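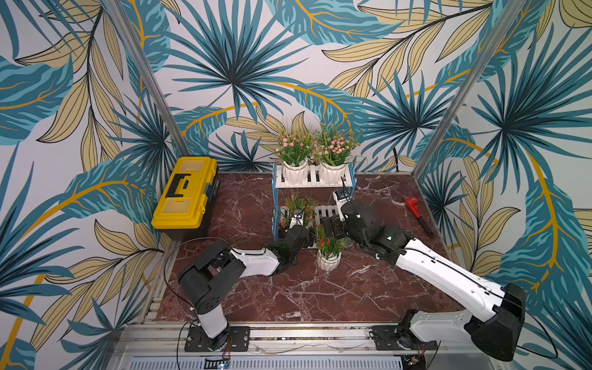

Home Contents Figures References Next section

3.2 Cell setup and upkeep

Figure 1 shows the Nusau cell. Two arms are mounted on black base plates on an aluminum rail along the front of the table, and wall panels close the other three sides. The panels carry a leaf-print wallpaper, and the top is dark red marble with light veins. Both patterns were held fixed through all 337 trials reported here.

The base plates are the part that needs the most care. Bolts were checked with a torque wrench every 14 hours of run time. When a plate had shifted, we loosened it, pushed it back against its stop and ran the four-point calibration again - a job that took one person 4 minutes per arm.

Cables were a second source of faults. The left arm has a thin black cable that loops from the base over the shoulder, and on the right arm a cable runs along the long link. Early on, the left loop was too short and pulled at full reach. Elie Akl refitted it with more slack in February, and we saw no further dropouts.

For the shelf task, potted artificial flowers stand on and in front of a two-tier white stand. The grippers work close together at the lower shelf, so joint speed was capped there. Finger pads were replaced after 640 grasps, or sooner if the surface had begun to peel.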